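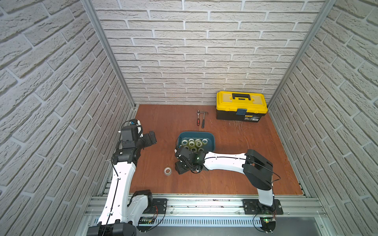 Indira Pinto wrote in to say that borrowing tools is all very well, but you never learn to look after a thing until you've paid for it yourself, and that anyone past the age of 50 who still knocks next door for a drill ought to be ashamed. I've read her letter a few times now, and I like it very much, and I think she's mistaken.

I should own up at once. I am past 50 and I knocked next door for a drill in March. It was to put up a curtain rail in the spare room, a job of eight holes, and by the time I'd had a cup of tea, admired the tomatoes and been told I was using the wrong plugs, most of the morning had gone. Indira would call that a wasted morning. I came home with the right plugs and a bag of tomatoes, and the curtain rail is still up.

My own drill, the one I bought when we first moved in, lived in the shed for years in its original case. I added it up once and reckon it ran for less time than I'd spent choosing it. When I finally wanted it again the battery was dead and the maker had changed the fitting, so the whole lot went to the tip (I did ask at the counter whether anyone could use it, and was told no, kindly enough). I had paid for it myself, every cent, and I can't say I'd looked after it.

Now, there is a fair point buried in the letter. People do return things blunt. I lent a good chisel once and got it back with paint on the handle and a nick you could see from across the street, and I was cross for a week. I didn't say anything, which was silly of me, and I expect the chap would have been mortified if I had. My father used to hand over a tool with a little speech attached – wipe it, oil it, don't lend it on – and people put up with the speech and came back for the next thing. I've started giving the speech myself. My kids find it very funny.

What bothers me more than the odd nick is how many of the same things we've all got shut away. Our street is 3 blocks long and I'd bet there's a pressure washer behind every second fence, each one coming out when the relatives are expected. Ladders are the same. A decent ladder can be a real bite out of the budget for a young couple in their first rental, and there are plenty of them leaning against garages doing nothing at all for months on end.

I wouldn't share everything. I keep my own screwdrivers, my own tape measure and a hammer that fits my hand, and I'd tell anyone starting out to buy those and buy them properly, because you want them at ten at night when a hinge goes. But a tile cutter? A sander? Ask around first, and take a cake when you bring it back.

Indira, if you're ever over our way and have some shelves to put up, I know where there's a very good drill. You'd have to sit through the bit about the tomatoes.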